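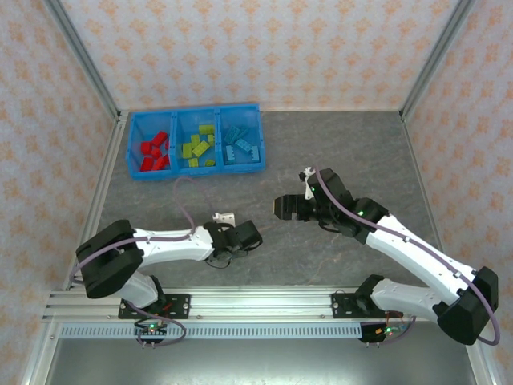

Sorting bricks by color, part two

Three compartments, three colors: red on the left, yellow-green in the middle, teal and light blue on the right. The blue bin stays toward the back of the work surface and everything gets sorted into it.

Last month I sorted by shape. It was slower, and I kept stopping to compare lengths. Color needs one look per brick. I timed a batch of 300 both ways and color finished 42 seconds sooner — less than I expected.

Teal and light blue share a compartment. Milagros Barredo wrote to say they should be separate, and for building she is right. For storage I don't mind.

The gray marbled surface shows scuffs but gives good contrast with all the colors. Next batch is 200, in February.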